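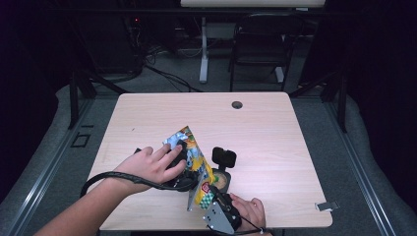

Hi all! I run Ullgate, a small help site for Windows users, and I'm looking for testers for our next batch of how-to guides. We had 3,237 visitors last month and I still do most of the checking on my own laptop – not ideal.

You'd follow 6 draft guides step by step (moving your Documents folder, clearing old restore points, fixing a stuck printer queue, that sort of thing) and tell me where you got lost. No tech background needed, really!
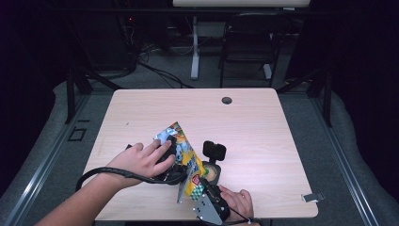 A snack bag with a checkered band, over the table.

You'll need your own Windows 10 or 11 PC, admin rights and a recent backup. It's all remote, spread over 7 evenings in May, and each tester gets a Carwood gift card. Want in? Use the contact form and put "Tester" in the subject line – and tell me which version of Windows you're on.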